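Home | Lists | Archive | Search | Help

cell-planning list archive
Thread: Second picking cell, what to put in the budget
Reading time: 3 min

Previous in thread | Next in thread

2022-06-29

> We have one arm picking mixed small items from a bin and want a second
> cell next year. Furden have quoted for a full package and the total is
> a good deal more than we had in mind. Our finance people want a figure
> by the end of the week. What do other sites allow for the things that
> aren't the robot? And is it worth paying for their bin station, or do
> you make your own?

I went through this for our own second cell in January, so I can give you some of what we put down. Our prices are in pounds without VAT and they have gone up a bit over the last few months, so check them before you copy anything.

The arm was the easy part. You get a quote, you argue over the warranty and delivery, and it goes on one line. What we got wrong the first time was everything between the flange and the table. We had a single line called "sundries" and it was spent before the first item was picked.

On the bin station, we looked at the Furden one and at one from Volano. Both are well made. Both also fix you to one bin size, and we were still changing ours. We stayed with two plain grey bins, one behind the other, at a wooden table, held with bar clamps. It does the job and you can move it in a few minutes. I would only buy a proper station once the bin size and the reach are settled.
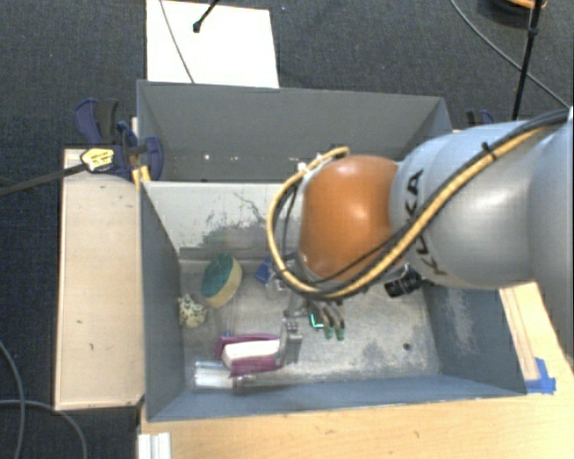 1. Cables and dress pack

Ask for this as a separate line. On our arm the yellow-orange cable and the black cabling go along the silver link, under the orange joint cover and round it in a loop, with a cable tie holding the bundle. That loop has to be long enough for the wrist to turn and short enough not to drag over the rim of the bin. We allowed 489 for cable, connectors and ties, including one full spare set. Pichler would make up the set to length, but their lead time was longer than we could wait.

2. Gripper fingers and tips

Treat the tips as a consumable. We order them 20 at a time. The fingers themselves last much longer, but keep a spare pair on the shelf. If your supplier only sells the gripper as a complete unit, get that in writing before you sign, as it changes the yearly figure a lot.

3. Bins

A bin costs us 93. Ours get scratched and the paint wears off the inside, and the floor goes patchy. If your vision system is fussy about the background you will be replacing them sooner than you think, so put down two sets for the first year. We run ours worn and retrain when we have to.

4. Test items

Easy to forget. You want hard things and soft things, and at least one clear plastic container, because clear items are where the suppliers' demos tend to go quiet. A two-tone sponge is a good cheap one as well. We buy ours from the household shop down the road and put them through petty cash, which our accounts office dislikes. A small budget line would have saved the argument.

5. Table, clamps and tape

Clamps are cheap, so get more than you need. Tape too, for marking where the bin goes. The table matters more than we expected. Ours is light wood and fine for trials, but for the second cell we have put in for a steel frame with a bolted top. The Stulum quote for that came to 953 delivered.

6. Integration time

I can't give you a useful number for this. Ours was more than double the supplier's estimate, mostly spent on the picks close to the bin walls. Tall sloping walls are hard work for a gripper with a long mount above it, and something is always near the side. Ask Furden to quote for a day rate after handover as well as the fixed price.

If finance will only take one figure, I would add up lines 1 to 5, put line 6 beside them as a separate item and keep the Furden package as an option. They were willing to split theirs when we asked.

I can send the blank spreadsheet if it helps. It is only one sheet, and the formulas in the second-year column need checking.

Reply to list | Reply to sender | View as plain text

Contact the list owner | Messages are copyright of their senders | Back to top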